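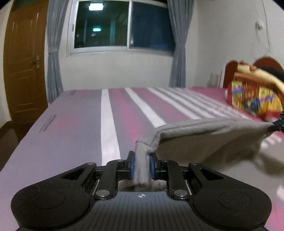 Wie lange muss ein Hefeteig im Kühlschrank gehen, wenn ich am nächsten Morgen frische Brötchen haben will?
Zehn bis zwölf Stunden bei 5 bis 6 Grad, mit wenig Hefe, und vor dem Formen eine halbe Stunde bei Zimmertemperatur stehen lassen.

Brötchen über Nacht – eure Erfahrungen?
Forum Brot & Brötchen, August 2020

krumenfee schrieb:
So, die Kurzfassung steht oben, damit man sie nicht jedes Mal suchen muss. Jetzt zum eigentlichen Thema: Ich backe seit drei Wochen fast jeden Morgen nach dem Rezept von Faith Simiyu und bin völlig hin und weg! Auf 500 g Mehl (Type 550) kommen 300 g Wasser, 10 g Salz, ein Teelöffel Honig und nur 3 g Frischhefe. Alles zehn Minuten kneten, eine Stunde anspringen lassen, einmal falten, Deckel drauf, ab in den Kühlschrank. Morgens riecht die ganze Küche nach Bäckerei, und die Kruste splittert, dass man hinterher den Tisch absaugen muss.
Wie macht ihr das? Formt ihr abends oder morgens?

muehlrad_52 schrieb:
Abends formen! Die Teiglinge kommen bei mir aufs Blech, mit Tuch und Folie drüber, und gehen morgens direkt in den heißen Ofen. Ich will um sechs keine klebrigen Finger mehr haben. Voraussetzung ist natürlich, dass das Blech in den Kühlschrank passt.

Tante_Sauer schrieb:
Da muss ich widersprechen. Bei abends geformten Teiglingen reißt mir der Ausbund immer an der Seite auf, und die Haut wird trotz Folie ledrig. Morgens abstechen, rundschleifen, zwanzig Minuten ruhen, einschneiden, backen. Das dauert kaum länger, und die Krume ist viel lockerer. Außerdem finde ich 3 g Hefe für eine lange Gare im Sommer schon viel. Ich nehme 1 g und dafür einen Löffel Sauerteig aus dem Glas.

muehlrad_52 schrieb:
Ledrig wird bei mir nichts. Vielleicht ist deine Folie zu locker? Und mit 1 g Hefe hatte ich am Morgen einen traurigen Klumpen, da hat sich so gut wie nichts getan. Mein Kühlschrank steht allerdings auf 4 Grad.

krumenfee schrieb:
Vier Grad ist aber auch frostig. Ich habe gestern mal beides nebeneinander probiert, sechs Stück abends geformt, sechs morgens. Geschmeckt haben sie gleich, die vom Morgen waren etwas höher. Mein Mann hat keinen Unterschied bemerkt und einfach vier gegessen.
Was ich noch loswerden wollte, weil im letzten Thread nach dem Anspringen gefragt wurde: Eine feste Temperatur braucht ihr dafür nicht. Schüssel zu und an einen Platz ohne Zugluft stellen, den Rest macht der Teig. In einer kühlen Wohnung wickle ich noch etwas Dickes um die Schüssel, dann hält sich die Wärme vom Kneten besser.

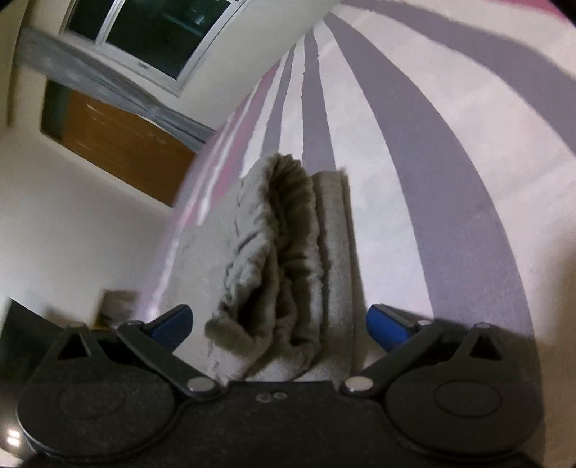 Wenn er nach einer Stunde ein kleines bisschen aufgegangen ist, reicht das völlig. Er soll sich noch nicht verdoppeln, sonst ist er morgens übergar und läuft beim Formen auseinander. Ist mir in der ersten Woche zweimal passiert, gab dann eben Fladenbrot. War auch lecker!

mwende_backt schrieb:
Hallo zusammen, Mwende Wanyama hier, ich lese schon lange still mit. Geht das auch mit Dinkel? Ich habe noch einen ganzen Sack 630er.

Tante_Sauer schrieb:
Willkommen! Geht wunderbar, aber kürzer kneten, fünf Minuten langsam genügen. Dinkel verzeiht zu langes Kneten nicht. Und mach ein Kochstück aus etwas Mehl und Wasser dazu, sonst sind die Brötchen mittags trocken.

muehlrad_52 schrieb:
Beim Dinkel sind wir uns mal einig. Ofen auf 240 Grad, kräftig schwaden, nach zehn Minuten Tür kurz auf und bei 220 fertig backen. Insgesamt gut 20 Minuten.

mwende_backt schrieb:
Danke euch! Teig steht seit eben kalt, geformt wird morgen früh. Ich berichte, wie die Krume geworden ist.

krumenfee schrieb:
Unbedingt! Und schreib dazu, wie viel Wasser du genommen hast, ich will das am Wochenende mit Dinkel nachbacken.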